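Hand towels come out of the folding pile all different sizes, how do you keep them even? 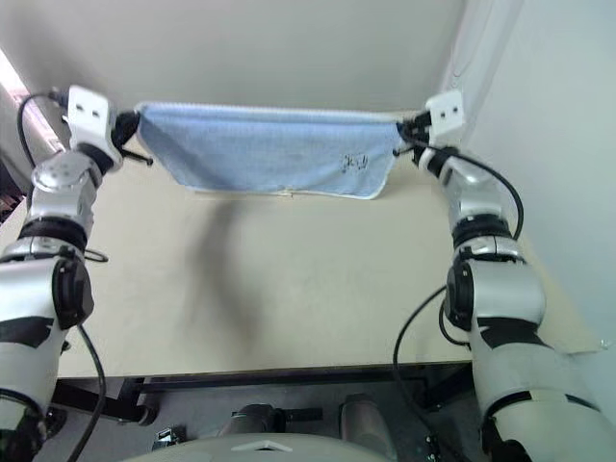
Light blue towel held by its top corners over the folding table.

posted by Samira Shboul
2473 views
4 comments
Share

I do the towels for a small guesthouse and I can't get a stack to look right. They are ordinary terry towels, pale blue, with a printed logo near one corner. They were all the same size when we bought them. Now, when I fold them in thirds and then in half, one ends up wider than the next and the pile leans over by the time it is shelf height. The hems are going a little frayed too and I don't know if that is part of the problem.

I hold each one up by the top two corners, let it hang, then lay it on the table and fold from there. The table is smooth and the towel slides when I try to straighten it. Should I be folding in the air instead? And does it matter which way the logo faces? The owner would like it to show on the shelf but I only get it right half the time.

I use Zinness powder on a warm wash and tumble dry until they are done. No ironing.

Fadi Bitar
39 people found this helpful

Holding it by the top corners is fine, so keep doing that. What goes wrong is usually the next step. When you pull the top edge tight, the bottom edge still hangs slack and curls toward you. If you put it down like that, the top is stretched and the bottom is bunched, and your thirds will not match.

Try this:

Hold it by the corners and give it one good snap downward.
Lay the bottom edge on the table first, then lower the rest away from you.
Let go of the corners and smooth from the middle out to the sides with flat hands. Don't tug the hem.
Fold one long side in, then the other over it, then in half.

For the width, cut a piece of stiff cardboard to the size you want the finished towel to be and fold around it. Slide it out before the last fold. I did this for a gym with 1000 towels in rotation and new people picked it up in one shift.

For sliding, put a cotton sheet or an old bath towel over the table. Terry grips terry.

On the logo, decide where you want it in the stack and fold one towel slowly to find out which corner it has to start in. After that always pick the towel up with the logo in that same corner. If it is at the bottom right when you hold it up, it should be at the bottom right every time, printed side the same way.

Share
10 comments

Obeidat
3 people found this helpful

just roll them. looks nicer and you dont have to worry about the edges

Vemumeo
12 people found this helpful

Fadi's cardboard works, I use the lid of a storage box for the same thing. I would also look at the drying. Cotton shrinks more in the length than the width in a hot dryer, and the hem band often shrinks differently from the terry part, so you get a wavy edge that won't lie flat however you fold it. Take them out while there is still a bit of damp in them, pull them square by hand, and let them finish on a rack.

Measure a few against each other too. If some have been through many more washes than others, they will not be the same size any more, and no folding method will fix that. I sort mine into two piles and keep the smaller ones for the kitchen.

Fraying on the hem is mostly looks at first. Trim the loose threads with scissors, don't pull them. Once the stitching opens up, run it through a sewing machine or turn the towel into rags.

Samira Shboul
Tried the sheet on the table this afternoon and the sliding has stopped. Still need to cut the cardboard. I can't roll them, the shelf is too shallow.

Share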